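Mustero rack chores -- simulated set, README

Maintained by Lempi Ojala and Jad Haddad. Still moving things around, so check back before you build on it.

What this is: rendered runs of one robot arm on a tabletop next to an equipment rack. The question we keep getting from shop people is can a machine do the dull rack jobs yet. Short answer, not without a person nearby. Longer answer is in the logs.

Split
train: 1,623 runs
held out: 14 runs
broken, kept anyway: 17 (see notes/broken.txt)

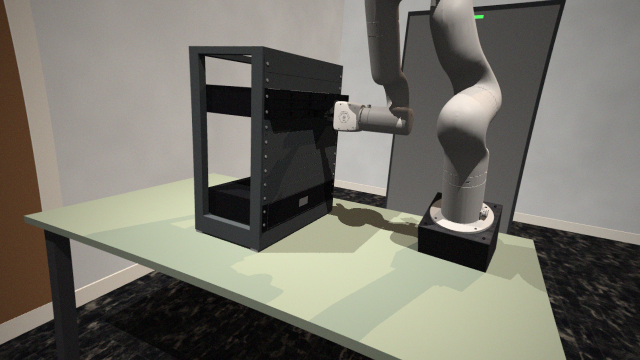

Runs are saved one folder each. Joint angles, gripper state, camera frames, a text line with the chore. Units are radians and meters. The old Grallell export used degrees -- dont mix them.

Views
Camera placement changes between folders, so read the camera file first. Niilo wrote the loader and it will complain if its missing.

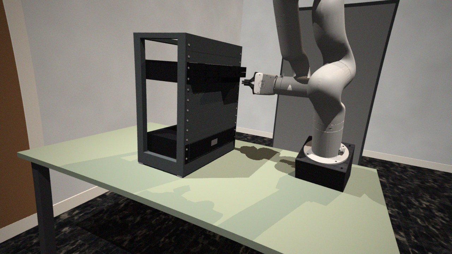 Fig. 2. Gripper fingertips close to the right edge of the rack, nothing visibly held.

Known problems
- Arm stalls near the posts in some runs. Not filtered.
- Shadows are hard and dark. Models trained only on this do badly under flat light, add your own variation.
- Chore text was typed by 3 people and the wording is all over the place. "Panel" and "unit" get swaped a lot.
- No contact forces. Teodoro is looking at it. 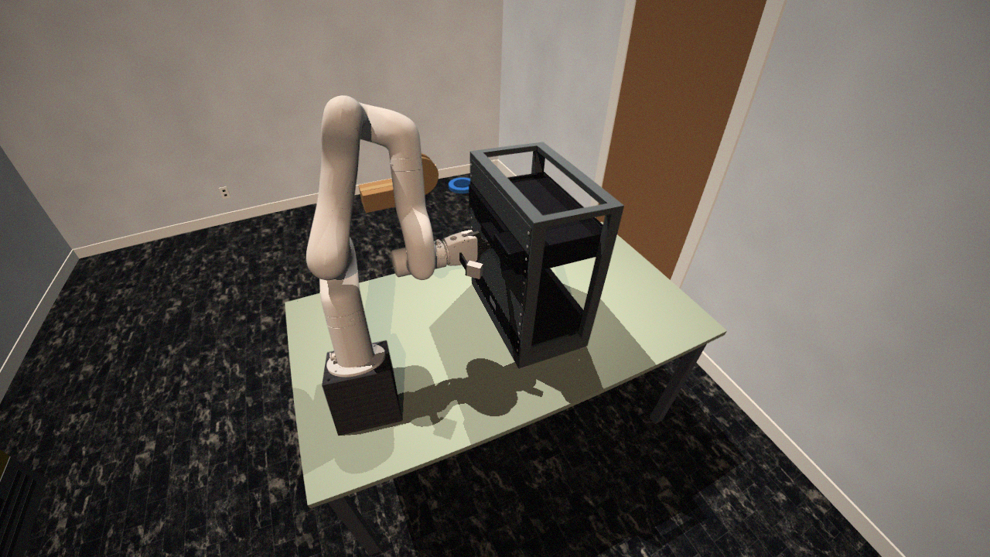
Fig. 3. Arm and open-frame rack on the green table, from another angle.

Not for: claims about real racks, real wiring, or kitchen and laundry work. We havent tested any of that.

Bugs to Jad, loader stuff to Niilo. Next drop planned for February.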